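From: Ramesh Katiyar
To: skirville-bakers
Date: 2019-08-18
Subject: Re: [skirville-bakers] measuring scoops, which set and how to store them

Cor Leemans wrote:

> I'm finally replacing the metal cups I've had since college. The
> markings have worn off all of them except the half, and I've been
> guessing at the third for years. My sister-in-law says to get the
> colored plastic ones so I can tell them apart in the drawer. My
> worry is that I'll remember the colors wrong and be worse off than
> before. Does anyone on the list use the colored kind every day? Do
> you keep them on the ring or loose? And is there any point in
> scoops at all if I already have a scale? I bake bread twice a week
> and a lot of cookies in December, that's it.
>
> Also, if anyone still has the rye handout from Alla's class, mine
> got wet.
>
> Cor

Cor,

I use the colored kind and have for a few years. I'll take your questions out of order.

On the scale: keep using it for flour. That's the one ingredient where scoops really let me down. I once weighed the same cup of bread flour several times, scooped straight from the bag, and the heaviest and lightest were 30 grams apart. For a loaf with 700 grams of flour in it, that adds up and you'll feel it in the dough. For sugar, oats, rice, raisins, chocolate chips and salt I use the scoops and don't think about it.

On the colors: yes, you'll get them wrong for the first couple of weeks. There isn't any standard. Alon has a set where the biggest one is red, and in the set we had before that the red one was the smallest. If you buy a second set from a different maker, don't mix them. I did that and had two greens of different sizes in the same drawer, and I made a very salty focaccia before I figured it out. I gave the older set to my daughter for the sandbox.

What worked for me was to check each one with water on the scale before I used them at all. A US cup of water should come out close to 237 grams, and the rest follow from that. Level full, on a flat surface, and dry the scoop between tries. Most of mine were fine. One was off by enough that I wrote the real amount on the handle in permanent marker. The marker lasts a few months and then I do it again.

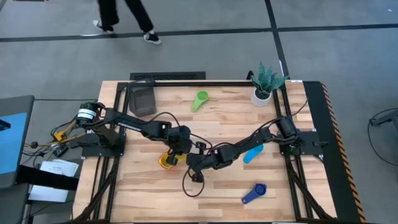 As for the ring, take them off it. The ring seems handy in the store, but when you need one scoop you end up holding all of them, and then all of them have to be washed. I keep mine loose in a bin on the back of the table where I bake. A plastic bin is good because you can rinse it out, and there's always flour in the bottom after a while. Don't get one so deep that you have to dig for things. I had a tall crock at first and the small scoops went straight to the bottom.

Before I start, I take out the ones the recipe calls for and lay them on the bare wood, with the handles all pointing more or less the same way. That sounds fussy but you pick them up without looking. When I'm done with one it goes in the sink and doesn't come back to the table. That's how I know whether the salt is in or not. I used to lose track of that all the time, mostly when the phone rang.

Some things to check before you buy:

Get ones with the size molded into the plastic. Printed numbers come off in the dishwasher, the same as yours did.

Look for a flat rim with no pour spout. You want to be able to run a knife straight across it. Spouts are nice for liquids but you can't level anything in them.

Check that the scoop sits upright when it's empty. Some have a handle so long that they tip back. It's annoying if you like to measure things out ahead of time and leave them standing.

Put them on the top rack only. I had one go through on the bottom and the rim came out wavy. It's still usable for feeding the birds.

Hegde's on the Skirville road had sets of 2 in a bin by the register the last time I was in, but those were just the half and the quarter. Ask at the counter for the full sets, they keep them in back with the canning supplies. I don't remember what I paid.

I wouldn't throw out the half cup from your old set if you can still read it. Mine lives in the flour bag for dusting the board, where the amount doesn't matter.

About the rye handout, I have a copy but page 79 of the scan is missing. (Alla numbered her pages straight through the whole course, in case you're wondering why it's so high.) It's the page with the second feeding of the sour. If anyone has that one, please send it to the list and I'll put the whole thing together in one file for Cor and whoever else wants it.

One question back to you. When you bake the cookies in December, do you measure the brown sugar packed or do you weigh it? I get a different result every year and I think it's how hard I press it down. My recipe only says "one cup, firm" and I've never known how firm.

Ramesh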